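Stilari two-arm picking service, after a spring of using it

We run a mid-sized grocery with a practice room behind the stockroom, and back in May we signed up for the Stilari picking service, mostly because our online orders had gotten out of hand and I was tired of pulling people off the registers to go fill baskets. I have put off writing this review until I had something worth saying, and now I probably have too much, so bear with me!

First, what you get. Stilari rents you the two-arm robot with a pair of fingered hands, the Tratard software that turns your order list into picks, and setup help to get your own displays and baskets into the system. It uses the same plain gray shopping baskets our customers do, and that was a big selling point for me - I did not want to buy special totes. 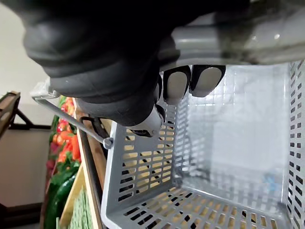 Basket handling is the part I worried about most, and it's where I've come around the furthest. Thin handles are a nuisance even for people with cold fingers, and in our first weeks the robot would sometimes let one slip and have to start over. An update fixed most of that. I still wouldn't ask it to carry a basket full of canned goods, and the manual says as much, but for vegetables it does fine.

Produce is also where you'll spend your patience. Peppers and cucumbers were easy from the start. Green beans are still a headache (it grabs a handful, and the weight is anybody's guess), so we have a person do those. We looked at the Mapplebeck system too, which was cheaper per month, but it used suction cups and I couldn't picture that going well with anything leafy.
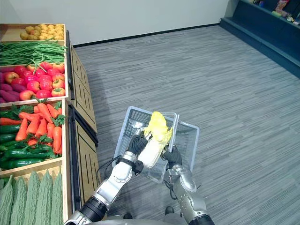

Big leafy heads go better than I expected, as long as you let it take its time and use both hands. Slow is the word, though. We logged 2,721 picks over the trial and I'd guess about 1,000 of those were ones a person could have done in half the time. If you need speed at the lunch rush, this won't give it to you.

Support has been lovely, with real people who call back. Billing goes through a partner company called Farkia, and their invoices are a muddle - I've had 2 corrected already. Ask for the itemized version when you sign.

Would I rent it again? Yes, and we've extended through the fall. I'd give it four stars out of five, and I'd happily revisit that once they sort out the green beans.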